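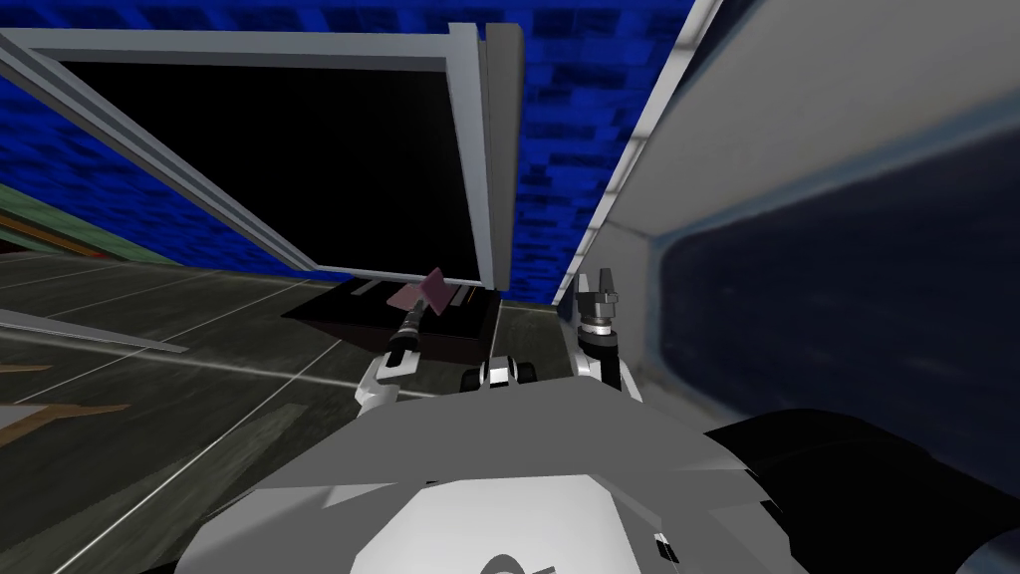 How a Touch Screen Knows Where Your Finger Is

When you press a button on a keyboard, a switch under the key closes and the computer gets a signal. A touch screen has no keys. It is one flat sheet, and it still has to work out which spot you picked. There are a few ways to do this. Three of them are explained on this page.

Screens that feel a push

The first kind has two thin layers with a very small gap between them. The top layer is bendy plastic. The bottom layer is usually glass. Both are coated with something that carries electricity and is so thin you can see through it.

When you push, the top layer bends and touches the bottom one. Electricity flows across at that spot. The screen measures the electricity going from side to side, and then from top to bottom. Those two measurements are like the letter and the number on a map. Put them together and you have one exact place.

This kind is called resistive. You can use it with a finger, a glove or the eraser end of a pencil. Factories like it because people who run machines often wear gloves. The top layer can wear out or get scratched, though, so sharp things should stay away from it.

Screens that feel your skin

The second kind is called capacitive (say "kuh-PASS-ih-tiv"). It is a sheet of glass with a clear coating that holds a small electric charge. Your body can carry electricity too. When your finger touches the glass, a tiny bit of the charge moves toward it. You can't feel this and it doesn't hurt.

The screen checks its four corners. The corner nearest your finger notices the biggest change, and the farthest corner notices the smallest. A chip compares all four and figures out where you are. A thick glove blocks the charge, and so does a wooden stick.

Screens that use light

The third kind doesn't need a coating. Along two edges of the screen are little lamps that shine infrared light, which your eyes can't see. Along the other two edges are sensors that catch it. The beams make a grid across the front of the glass, like the lines on graph paper.

Your finger blocks some of the beams. The screen looks for which beams going across are missing and which beams going up and down are missing. Where they cross is where you are pointing. A fly can block a beam as well — so can a lump of dirt — and the frame has to be kept clean.

Try it with graph paper

You need a sheet of graph paper, a pencil and a friend.

Number the squares along the bottom and up the left side. Have your friend put a coin on one square while your eyes are shut. Now ask for the number along the bottom and the number up the side. Keep your eyes shut and say where the coin is, then look.

Next, ask your friend to put down two coins and tell you all the numbers at once, in any order. Is it harder? Many touch screens have the same trouble when two fingers press together.

Words to know

Charge: electricity that is sitting on something.
Infrared: light that people can't see.
Sensor: a part that notices a change and sends a signal.

Page last changed Monday, November 8, 1999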